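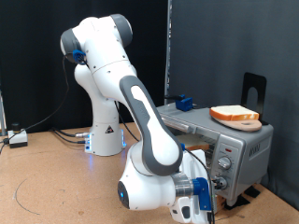
Toaster oven on a cork-type counter, how worried should I be?

Posted by titwood_tenant in Kitchen & Small Appliances
Viewed 2903 times

I moved my toaster oven (silver, countertop size, a Kellex) onto a worktable with a light brown corky surface. I like the surface. It's quiet, mugs don't clatter on it, and it hides crumbs so well that I've stopped believing in them. But after a long round of baked potatoes I put my hand on the table next to the oven and it was warmer than I'd like a table to be. The feet are maybe the height of two stacked quarters. The manual says "place on a heat-resistant surface" and then spends 34 pages telling me not to bathe with it.

Is cork heat-resistant? Do I need to put something under the oven? And does it matter that it's shoved up near the end of the table with a few cords hanging around the front?

rees_lane_baker

Real cork takes heat pretty well, that's why people make trivets out of it. The catch is that plenty of "cork" tabletops are a thin layer glued to something else, or a printed pattern that has met a cork once at a party. Look at the edge of the table. If you can see a seam, it's the glue you want to worry about.

I'd put a ceramic floor tile under the oven, one big one or a few small ones pushed together. Mine came out of the leftover bin at Ulum and has been there for 5 years. Stick felt dots under the tile if you care about the table, and make sure all the oven's feet are on the tile, not three on and one thinking about it.

Cords: move them. Anything dangling past the front of the oven is going to get shut in the door or rest against the glass, and the glass is the hottest part you can touch. Run them behind the table and clip them so they stay there. Keep them off the top too. And leave a hand's width on each side of the oven and more at the back.

gravyboat80

just buy a stove

half_a_bagel

Agree on the tile. Also pull out the crumb tray before you do anything else. I had the same warm table problem and the tray was carrying most of a loaf. Clean it, run the oven empty for a bit, feel the table again.

I wouldn't use a folded dish towel as a heat pad, in case you were heading that way. I was, once. I have a different table now.

titwood_tenant

Checked the edge, there's a seam. Checked the crumb tray, no comment. Tile is on the list, and the cords are going around the back tonight.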